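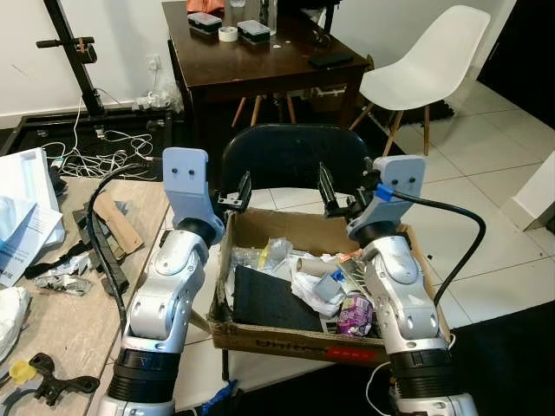 At what charge should a multirotor battery be stored over the winter? A lithium polymer pack should be stored at about half of its capacity, which corresponds to a resting voltage of 3.80 to 3.85 volts per cell.

Print this post | E-mail this post

The question reaches me every December, when the flying field at Drellthorpe becomes too muddy for regular use and most pilots put their larger aircraft away. I have answered it by e-mail often enough that a written statement of my own practice seems appropriate. It applies to ordinary six-cell lithium polymer packs of the kind used on survey and camera multirotors. Lithium-ion packs built from cylindrical cells are more forgiving, and their manufacturers publish separate guidance, which should be followed.

A fully charged pack rests at 4.20 volts per cell. Left at that level for several weeks, it will lose capacity, its internal resistance will rise, and it may begin to swell. A pack stored nearly empty presents the opposite difficulty. Self-discharge, together with any small monitoring board left connected, can take one or more cells below the point from which they may be safely recovered. The middle of the range avoids both conditions.

Most current chargers provide a storage program. My Hukton bench charger does, and it will either charge or discharge the pack as required. Owners should note that discharging through a charger is slow. A large pack put away full may need the better part of an evening to reach storage voltage, and the charger must be attended for the whole of that time. Where conditions permit, it is more convenient to fly the pack down to about half and let the charger complete the work once the cells have cooled.

Temperature deserves equal attention. Packs should be kept in a cool, dry room, away from direct sunlight and heating equipment. An unheated shed is acceptable in a mild climate but is a poor choice where the temperature swings widely between night and day. Mine are kept in a ventilated metal cabinet on a concrete floor. The balance leads are disconnected from all accessories, and each main connector is fitted with an insulating cap. Packs should never remain installed in the aircraft. Even with the power switch off, certain speed controllers and telemetry modules continue to draw a small current.

I recommend that resting voltage be checked every month and entered in a log. The entry need include only the date, the voltage of each cell and any remark on the condition of the wrapper. My oldest Lillura pack, which weighs 927 grams with its leads, has now completed 107 cycles. Its log shows that one cell began to drift away from the others well before any change could be felt in flight. That pack has been withdrawn from the survey aircraft and is used only for bench testing at low current.

Andri Ammann, with whom I share a workshop, prefers to bring his packs down to 3.75 volts per cell. His reasoning is that a slightly lower charge ages the cells more slowly, and he accepts the need for more frequent checks. I have no objection to the practice where a log is properly kept. For packs that may be left alone for two months or longer, I consider the higher figure the safer one.

A pack that is visibly swollen, punctured or unusually warm at rest should not be placed in storage. It should be moved outdoors to a non-combustible surface and taken to a battery disposal point as soon as it is safe to transport. It must not be put in household trash.

Before the first flight of the spring, each pack should be given a full balance charge at a moderate rate, followed by a short hover close to the ground. Cell voltages should be read again after landing. If one cell is clearly lower than its neighbors, the pack should be rested and measured again before any decision is made about its use.

Corrections may be sent through the contact page. The companion post on Lanz connectors is still being revised.

Posted by Sveva Leone

5 comments | 2 shares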